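The White Table: One Corner, a Lot of Old Books

4 min read

Back in January I decided the white vanity was going to stop being the place where things get dumped and start being a reading table. I know, I know, every home blog has a reading nook. But I've been buying old books for longer than I've been buying furniture, and they were living in boxes, and I wanted one spot where I could sit down with two or three of them and not have to clear a space first. So this gallery is all about that corner: the table, the mirror, the chairs, and the books that keep landing there.

The vanity came from Lurnau, the secondhand warehouse out past the canal, for 28 euros. The guy at the desk wanted more and then noticed that one drawer sticks (it still sticks, I've tried soap, I've tried a candle). It's a warm creamy white, and I was going to repaint it something darker until Roos Van Damme came over with her color cards, held every single one of them up against it and told me to put my wallet away. She was right! The cream makes old bindings look so good. Brown leather, brown cloth, brown whatever, it all suddenly looks like it was made on purpose.

The mirror is the thing everybody asks about. It's big and round with a thick carved white frame, very fancy, more fancy than the rest of the room by a mile. I bought it at the De Smet clearance two summers ago and it spent a year facing the wall in the hallway while I worked up the nerve to hang it. Two people and a lot of swearing. If you're hanging one this heavy, find the studs first and then go have lunch and come back and find them again.
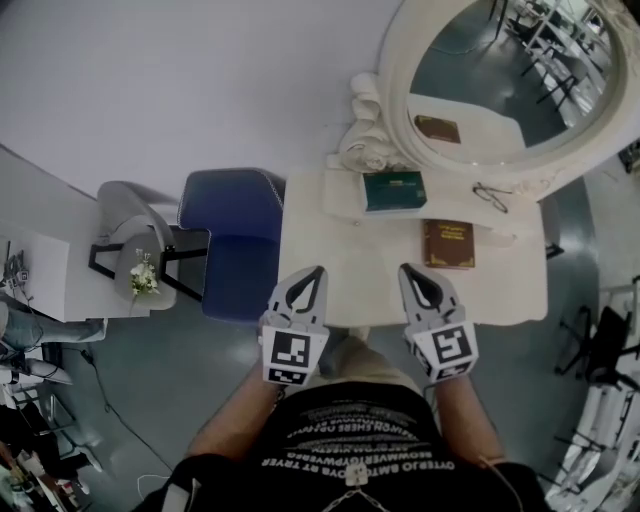

Anyway, books. My rule is that only a couple get to be out at once, and they have to be ones I'm really reading or fixing. The brown hardcover with the gold lettering is this month's, and I keep it near the front so I don't lean over everything to reach it. I love a gold border on a cover, I can't help it, I will pay extra for a gold border. The dark teal one with the little gold title panel is from the Toltthorpe box, which was a mixed lot I got for almost nothing and which had 19 books in it, most of them sermons. The teal one was worth the whole box to me just for the color.

Glasses live on the table too. I have a pretty dish for them and they are never in the dish. They get folded up and left next to whatever book is out, and at this point I've accepted that as part of the arrangement.

The cream cloth stays up on the back shelf at the left end. I've been told to fold it properly, by my mother, in several languages. It's soft and it's the right size for laying under a book with a tired spine, so it gets grabbed and tossed back all day long and it's never going to look like the ones in the catalogs.

Chairs next. The navy one is the good one, upholstered seat and back, and I'd happily sit in it until dinner. The light gray curved one with the black metal legs was supposed to go to Kyrylo Holovko when he moved, and then his new place came with chairs, so it's mine again. I mostly use it as a side table. It has held mail, a cake, and more than once a bunch of flowers. White flowers with plenty of green are my favorite against that gray, by the way, if you're looking for a cheap way to wake up a corner.

I still haven't sorted the lighting. The Ernover lamp I wanted is sold out in the small size and the big one would fight with the mirror, so for now I read there in the mornings and move somewhere else after four. If you own the big one and have it near a round mirror, please send me a picture, I could be talked into it.

Next up is the drawer, then felt pads for all the chair legs because the floor is dark gray and shows every single scratch.

963 views · 28 shares · 19 comments

Recent galleries
Hallway Hooks, Second Attempt
What Was in the Toltthorpe Box
A Lurnau Haul, Mostly Frames
Roos Picks a Green
Shelves for Books That Are Too Tall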